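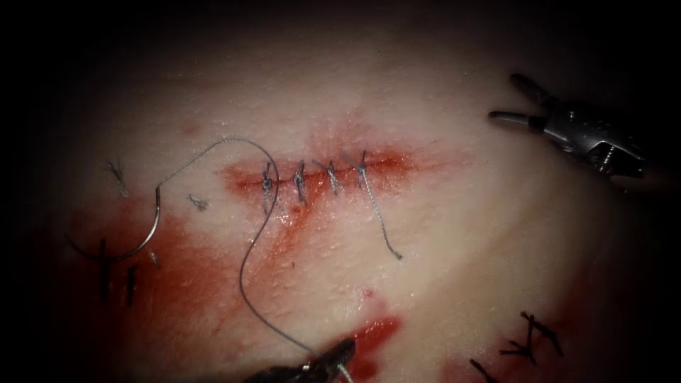
Sigita Paju told us that when she looks into a complaint about poor light at a practice bench, the lamp usually works as it should and the head has been left wherever the last person pushed it. She asked for the positioning steps to come before the cleaning steps in this edition, and they now do.

Section 6. Setting up the Jonunus bench lamp

This section covers mounting the lamp on a practice bench, adjusting the head for close handwork, setting the brightness, and putting the lamp away. It applies to the clamp model and the wall model. Where the two differ, the step says so. For the floor stand, use the separate sheet packed with the stand.

Before you start

Check that the box contains:

Lamp head with fixed cable
Lower arm and upper arm, joined
Tritine clamp (clamp model) or wall plate (wall model)
Power supply
Hex key
Two cable clips
Spare diffuser in a paper sleeve

The hex key is taped under the cardboard tray. If anything is missing, contact the seller before assembling the lamp. Lamps that have been put together and then returned for a missing part take longer to replace.

You will also need a soft cloth and, for the wall model, a drill and fixings suited to the wall. Fixings are not supplied.

CAUTION: Do not connect the power supply until the arm is secured. The arm is spring loaded and can rise quickly when the transit strap is cut.

Mounting the clamp model

1. Choose a place on the back edge of the bench, to the left of a right-handed user or to the right of a left-handed user. On a shared bench, use the middle of the back edge.

2. Wipe the edge of the bench, top and underside.

3. Open the clamp until it slides over the edge without scraping. Push it on until the back of the clamp touches the bench.

4. Tighten the clamp screw by hand. Do not use pliers.

5. Try to rock the clamp. If it moves, loosen it, check that both pads are flat against the bench, and tighten it again.

6. Lower the arm into the clamp socket. Hold the two arm sections together while you do this.

7. Tighten the collar with the hex key until you feel it stop.

8. Keep one hand on the upper arm and cut the transit strap. Let the arm rise slowly.

Note: On benches with a rounded or beveled edge, use the Ornari edge block between the upper pad and the bench. It is sold separately. Folded cardboard works loose and should not be used in its place.

Mounting the wall model

1. Hold the plate against the wall with the arrow pointing up and mark the holes.

2. Check for pipes and wiring before drilling.

3. Fix the plate and confirm that it is level.

4. Hang the arm on the plate and push down until it clicks.

5. Fit the locking screw from below.

6. Cut the transit strap as described in step 8 above.

CAUTION: The wall plate must be fixed into solid material or into a stud. Do not mount it on plasterboard alone, even with expanding fixings.

Running the cable

1. Feed the cable along the underside of the arm, leaving a loose loop at each joint.

2. Press the cable clips into place. One goes near the base and one near the elbow.

3. Move the arm through its full range. If the cable pulls tight anywhere, open the nearest clip and give it more slack.

4. Connect the power supply to the cable, then to the outlet.

The cable is 6 feet long from the base of the arm to the plug. If it does not reach, move the lamp or have an outlet fitted closer. Extension cords on the floor behind a practice bench get caught by chair wheels.

Positioning the head

Position the head with the user seated and the work already on the bench. Setting the lamp over an empty bench and bringing the work to it afterward rarely gives the right height.

1. Have the user sit with both feet flat and both forearms resting on the bench.

2. Place the work where it will be used. For stitching practice, secure the pad first, following the instructions that came with it.

3. Bring the head over the work from behind, above eye level.

4. Tilt the head so that the user cannot see the diffuser directly when looking down at the work.

5. Lower the head until the area in use is evenly lit, then raise it by a hand's width.

6. Ask the user to hold an instrument over the work in the usual way and look for shadows. If a hand or instrument shadow falls across the area in use, swing the head to the opposite side.

7. Tighten the friction knob at the head just enough to hold the position.

Note: A narrow pool of light with dark surroundings tires the eyes over a long session. Keep the room lights on at a low setting and use the wide diffuser where possible. The narrow diffuser is intended for short tasks and for checking finished stitches.

Changing the diffuser

1. Switch off the lamp and wait for the head to cool.

2. Turn the ring at the front of the head to the left until it releases.

3. Lift out the diffuser by its edge.

4. Fit the other diffuser with the frosted side facing down.

5. Refit the ring and turn it right until it clicks.

Store the unused diffuser in its paper sleeve. Marks on the frosted side do not come off.

Reducing glare

Smooth and slightly glossy surfaces throw light back at the user. Practice pads, polished instruments and sealed bench tops can all do this, and the effect changes with the angle of the lamp.

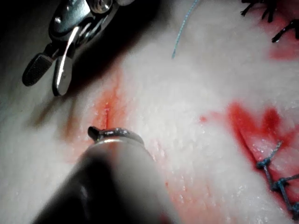 Figure 6-2. Light specks on a pale pad surface, with darker shading toward the left.

To reduce glare:

1. Lower the brightness by one step. Wait a moment before judging the result.

2. If bright specks are still distracting, tilt the head away from the user a little at a time.

3. If the glare comes from the bench and the work itself looks fine, place a matte cloth or mat under the work. Dark green and dark blue both do well. White makes it worse.

4. If the glare comes from an instrument, change the side the lamp is on before changing the brightness again.

Some shine is normal on soft pads and does not mean the lamp is set wrongly. The aim is for the user to be able to see thread, knots and the edges of a cut without leaning in.

Setting the brightness

The lamp has three buttons on the side of the head: power, up and down.

1. Press power once. The lamp comes on at the last setting used.

2. Press up or down to change the brightness. The lamp blinks when it reaches either end of the range.

3. To save a setting, hold the power button until the lamp blinks twice.

4. To clear the saved setting, hold up and down together until the lamp goes off.

The lamp turns itself off after 20 minutes with no movement near the head. Any movement under the head turns it back on. To disable this, see the settings table on page 89.

Using the lamp with a Salem room controller

Rooms fitted with a Salem controller can switch all the bench lamps together. The lamp must be paired once.

1. Put the controller in pairing mode, as described in its own manual.

2. Within one minute, hold the down button on the lamp until the light pulses slowly.

3. Wait for the pulsing to stop. The lamp is now paired.

4. Repeat for each lamp in the room, one at a time.

If the lamp keeps pulsing, it has not found the controller. Switch it off at the outlet, move any metal cabinet or cart away from the base, and start over. Lamps that were paired in another room must be cleared first.

Note: The controller switches lamps on and off but does not change their brightness. Each bench keeps its own setting.

Cleaning

Clean the head and arm after each session if practice fluids or dyes have been used, and weekly in other cases.

1. Switch off the lamp and unplug it.

2. Wipe the arm and head with a cloth dampened with water and a little dish soap.

3. Wipe again with a clean damp cloth.

4. Dry the joints. Do not leave water in the elbow.

5. Clean the diffuser with a dry, soft cloth only.

CAUTION: Do not spray liquid at the lamp. Do not use bleach, acetone or scouring pads on any part of it.

Red practice dye stains the white version of the arm if left overnight. A fresh mark will usually wipe off with soapy water. An old one may stay, and this is not covered by the warranty.

Adjusting a drooping arm

The springs settle during the first weeks of use and the arm may begin to sink.

1. Raise the upper arm as far as it will go.

2. Find the small screw at the elbow, on the side facing the base.

3. Turn it a quarter turn to the right with the hex key.

4. Let go of the arm gently and watch it. If it sinks, repeat. If it rises, turn the screw back slightly.

Check the clamp and collar again at the same time. After that, check them every 1000 hours of use or at the start of each term, whichever comes first.

Storage

For short breaks, fold the arm back over the base and leave the lamp in place. If the room will be closed for the whole of August or a similar period, unplug the lamp, fold the arm and tie it with the fabric strap. Cover the head with a clean cloth. Do not use a plastic bag.

To remove the arm from the clamp, fold and tie it first, then loosen the collar. Keep the hex key with the clamp.

Continue to Section 7 for spare parts and part numbers.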